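Notebook, airline equity index work
5/22/22
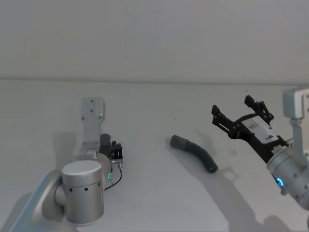 Left arm over the tabletop, wrist joint and bracket plate.

Rebuilt the carrier share index from the raw price files after the mismatch found in March. The old series used closing prices in local currency and converted at month-end rates. The new one converts daily. Difference is small in calm months and large in the ones we care about.

Constituents: dropped Bennani (suspended from trading, last valid price carried forward far too long) and kept Sirham on its primary listing only. The secondary listing trades thin and was dragging the weight around. Hesenside stays in for now. Its cargo unit was split off and the adjustment factor in the file looks wrong, so I backed one out from the opening price on the first ex-date. Lauri Juntunen to check against the exchange notice.

Weights: free float, capped, reset quarterly. Tried resetting monthly. Turnover went up and the tracking against the broad benchmark hardly moved. Back to quarterly.

Row count after cleaning: 1887. Of the gaps left, 9 are exchange holidays that don't line up between markets. Filled with the previous close. The other 3 are all Cluvix and look like a vendor fault. Left blank, do not fill.

Fuel sensitivity: regressed weekly index returns on jet kerosene and the broad market. Market beta dominates, as before. Fuel coefficient has the expected sign but the standard error is wide, and it flips if the window is cut to the most recent part. Not fit to quote. Hedged and unhedged carriers need to be run separately. Hedge ratios come from annual reports, so they are stale by up to a year. Sirham reports its ratio by volume and Hesenside by cost; these can't be pooled as they stand.

Run time for the full rebuild is about 5 minutes, mostly the currency join. Sorting both tables by date first should help.

Open:
Hesenside factor (LJ)
Cluvix blanks, ask vendor for a resend
rerun fuel regression with lagged prices
old series moved to the archive folder, read only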